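Archive Home | Lists | Threads | By Month | Subscribe | Help

Subject: Re: Extras and background performers, Sterbridge series two
List: screen-production-notices
From: Production Office, Prindora Television

Dear list members,

Thank you for the message circulated earlier this month concerning background performers on the second series of Sterbridge. The questions were put to us by several agencies at once, so the production office has prepared one reply for the whole list. The earlier message is quoted in part, with our answers following each section.

> We understand that series two will record more crowd scenes than the first, in particular the church hall episodes and the hospital fundraiser. Could the production confirm how many background performers it expects to engage, and whether those already on the books from series one will be considered first?

The second series comprises 12 episodes. Across the recording period we expect to engage up to 2,000 background performers, counted by individual booking. A performer who works on three separate days will therefore appear three times in that total. The equivalent total for series one was 248, as most of that series was recorded on the two standing sets with the principal cast.

Performers who worked on series one will be contacted first where their characters remain in the story. This applies chiefly to the congregation, the ward staff and the regular customers of the bakery. Where a scene calls for new faces, bookings will be made through the agencies in the usual way. We ask that performers do not write to members of the cast or to the writers about bookings.

> Some of our members were asked to attend a fitting for series one and were then not called. Will fittings be paid this time?

Yes. A fitting will be paid at the half-day rate whether or not the performer is later called to set. The wardrobe department has moved to the ground floor of the Mavent building, and fittings will be held there from July. Performers should bring two pairs of plain dark shoes and a photograph identification card. Parking behind the building is reserved for unit vehicles, but there is street parking on the northern side.

> There has been some talk that the Villalobos storyline will be dropped. A number of our members were cast as extended family in that storyline and would like to know where they stand.

The Villalobos family remains part of the series. The storyline has been moved to the second half of the recording schedule to suit the availability of the principal performers, and the wedding episode will now be recorded on location. Extended family members who were provisionally booked have had their dates released and will receive new ones through their agents. We regret that these changes were not communicated earlier. Anyone who turned down other work to hold the original dates should ask their agent to write to the production office, and each case will be looked at individually.

We are not able to discuss what happens to any character. The confidentiality form signed for series one does not carry over, and a new one must be returned before the first day on set. Particular care is asked of performers in the hospital fundraiser, as they will be present for scenes that viewers will not see for some months. Telephones are to be left with the assistant directors' table on arrival, and will be returned at meal breaks.

> Finally, could you advise on catering and on the long waiting times, which were the main complaint last year?

The holding area for series one was too small, and we accept the criticism. A larger room has been leased next to the main stage, with heating, seating and a separate quiet area. Tea, coffee and water will be available throughout the day, and a hot meal will be served on any call longer than six hours. Dietary needs should be noted on the booking form, as the caterers cannot take requests on the day. The standard call will be 6:30 a.m. for the church hall episodes and 9:00 a.m. for hospital scenes. Wherever the schedule allows, crowd scenes will be placed at the start of the day so that larger groups can be released before lunch.

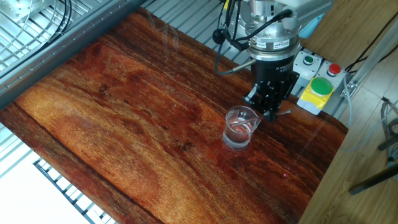

Clear beaker on a polished wood-grain board.

Pay queries from series one should be sent to the accounts address and not to this list. Please quote the booking reference, which appears at the top right of each voucher. Vouchers without a signature from an assistant director cannot be processed, and we would encourage performers to check theirs before leaving set.

This list now has 2,334 subscribers, and we ask that replies intended only for the production office be sent to the office directly. Questions of general interest may be posted here. Agencies wishing to add performers to the series two register should use the updated form, as the old one does not include the section on driving licences and musical instruments. We are especially keen to hear from choral singers with some stage experience, as well as performers comfortable working with dogs.

A further notice with location addresses and travel allowances will be sent once permits have been granted by the local council.

Yours faithfully,

Production Office
Prindora Television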